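August 18, 2020

Started at the desk before eight, with coffee and yesterday's list. I want to write the result down today while I still remember how we came to it, because my last three entries are only complaints about cables.

The question is the same as in the spring. When a person shows a task with the hand grippers, how well do we know where the fingers are? The policy learns from those positions. If the positions are bad, the policy learns something bad, and afterwards we blame the network. Marjan Rashti has said this to me many times and I always agreed politely, but I did not measure it. Now I have measured it, so I can agree with more right.

The method is simple. The head camera looks down, each gripper has a white cube with square markers, and Rultix, our tracking program, finds the markers and calculates the pose of the cube. From the cube to the fingertip there is a fixed offset. In the old version we took each image alone, and we used the marker which looked the largest. In the new version we use all markers that are visible on the cube together, as one body, and solve for one pose. It is not a new idea. Styliani Tsakiris found it in an old thesis and said we should feel a little ashamed, and I do.

For the comparison we recorded 200 short demonstrations at the desk. The tasks are all small office things: press a key, push the keyboard straight, move a cable out of the way. I wore the grippers for the first half and Styliani for the second half. My shoulders still know it. One thing I learned is that I hold my elbows too close to the body when I get tired, and then the cube turns and shows the camera only one face. 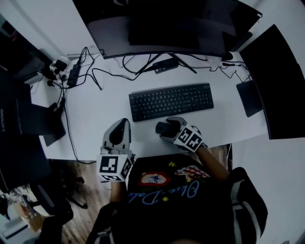 Both grippers over the near edge of the desk, in front of the keyboard, with marker faces toward the camera.

The result, in plain words. When the camera sees two faces of the cube, the old and the new method are almost the same, and the fingertip is steady in both. When it sees only one face, the old method sometimes flips. The cube seems to lean toward the camera in one image and away from it in the next, and the fingertip jumps with it, although the hand did not move. I had seen these jumps in the plots for months and I called them noise. They are not noise, they are the well-known ambiguity of a flat square seen almost from the front. It is in the textbook. I even underlined it once.

The new method does not solve the one-face case by itself, and this I must say clearly in the report. A single face is a single face. What helps is the second change: we give the solver the pose from the image before as a starting point. Then it stays on the correct side nearly always. But if it starts wrong, it also stays wrong, very calmly, with a beautiful smooth curve. We had 2 demonstrations like this in the set. Both begin with my elbows in. I looked at them so long that I started to doubt which one was the true side, and Marjan had to come and check the recording with me.

So I think the rule should be that every recording begins with a short pose where two faces are visible, and only then the task. It costs a moment. Styliani thinks people will forget it, and she wants the program to refuse to start without it. She is probably right, but I am the one who must write this check, so I argued a little.

After lunch we had the call with Plalel. They want to know if the office tasks can be ready for the Uvau robot this autumn. I told them about the flips and there was a silence, and then someone asked if it means that the earlier data is lost. I said no, the images are still there and we can calculate the poses again. I should have started with this sentence. When I speak English under pressure I put the bad news first and the good news comes when everyone is already worried.

Later I began the recalculation on the old sets. The machine is slow and I did not want to stand beside it, so I cleaned the plotting code. I found that one axis was labeled in centimeters and drawn in millimeters. It changes nothing in the conclusion, but it was on a slide in August, the one for Poojary, and I will have to write to them. I made a draft of the message and did not send it - my sentences were too stiff.

For tomorrow: finish the check for two faces, ask Marjan if he can still find the calibration sheet for the left cube, and repeat the one-face test with the lamp off. I suspect the light a little, but I have no evidence. Also stretch the shoulders before, and not only after.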